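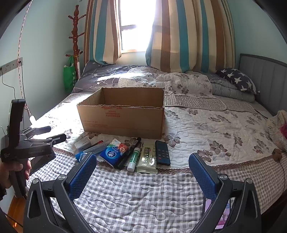 Listening Rooms, second period
Progress report to the Troncoso Fund
August 19, 2018
Prepared by Valentina Cabral, Standia

You asked for a plain account of where the money went and what we can show for it. I was asked to run this project after it had been approved, and I had doubts about the application. Some of them remain.

The application said that long-form improvised music, heard in small rooms, would "restore attention" in people who had lost it. I don't know how anyone would check that, and I have stopped repeating it in our letters. What we can report is concerts, recordings and who came.

Concerts

We promised 31 concerts and have given 20. Most of the gap comes from Dultthorpe, where the hall withdrew in March over its piano, which it did not want prepared with screws and felt. We moved two dates and lost the rest. Attendance averaged 77 at Draredach and much less everywhere else. The Draredach figure includes the school groups, who did not choose to be there, so please read it with that in mind.

Audience response

We handed out nearly 1,000 comment cards. The ones that came back are warm, but people who leave at the interval don't fill in cards. Several listeners wrote that they felt calmer afterward. They had also been sitting down for 90 minutes. I would not put this in your annual review as a finding. 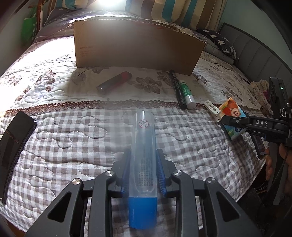

Recordings

The duo have finished the first album apart from the mastering. I think the two slow pieces are very good and the spoken section is not, and I have told them so. They disagree – it stays in for now. The second album has no start date, and I would rather say that than invent one.

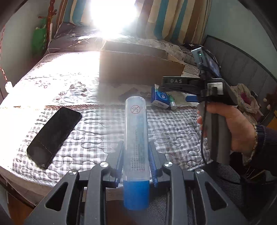

The studio budget is on track only because the second album hasn't begun. That money is unspent, which should not be mistaken for a saving.

Next period

We will play the remaining dates if a replacement for Dultthorpe can be found by winter. If it can't, I suggest cutting the number and paying the musicians properly for fewer nights. I would also drop the comment cards and simply count who is still in the room at the end. Please let me know whether the Fund would accept a lower total before we book anything more.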